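The Landlord, the Lease and the 43 Boxes

Teresa Matos got the letter at her salon on a Saturday. Five days to answer. Her lease on the Favley storefront was being "reviewed," whatever that means, and the landlord wanted the back rent on a room she says she never agreed to take.

She called Deolinda Valente before she'd finished her coffee. Valente does small business disputes, mostly leases, a few partnership blowups. Solo office over a shoe repair place in Jolthorpe. No receptionist. Picks up her own phone, usually.

"Don't write back," she told Matos. "Don't text him either. Bring me paper." 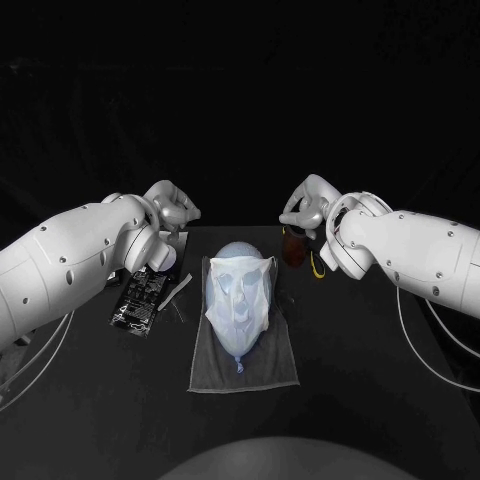

A sheet mask on a pale blue balloon, between two robot arms.

So Matos brought paper. 43 boxes of it, going back to her aunt's time in the shop. Receipts, old calendars, a birthday card or two. Valente went through them at night, on the floor, shoes off. Most lawyers would of sent a junior. She doesn't have one.

What she was after was one page. The landlord, a company called Skistard, said the back room came with a renewal signed in April. Matos remembered signing something. Couldn't say what. That's the usual story, Valente says, people sign at the counter with a customer waiting and the copy goes in a drawer.

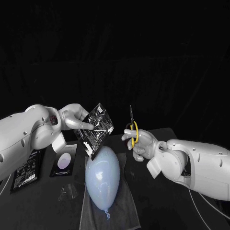 The page turned up in box 31 or 32, she forgets. A renewal, yes. But the back room was crossed out in pen, with two sets of initials next to it. Skistard's copy had no pen on it at all. Monthly difference: $934.

After that it moved fast. A letter, a phone call, a longer phone call. Skistard hired a bigger firm, Teixeira, and there was a bad week when it looked like court. Matos stopped sleeping. Then a mediator, a long table, sandwiches. They settled by 4 p.m. She keeps the shop, the back room stays Skistards problem, and each side pays its own lawyer.
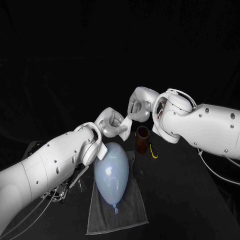
Two white robot arms over a dark tabletop.

Valente's advice for anybody with a storefront, given while looking for her car keys: initial every change, on every copy. Take yours home the same day. And if it's a renewal read the whole thing again, even the pages you think you know.

She has a new one starting already. Bakery, two brothers, one oven. She figures 100 boxes.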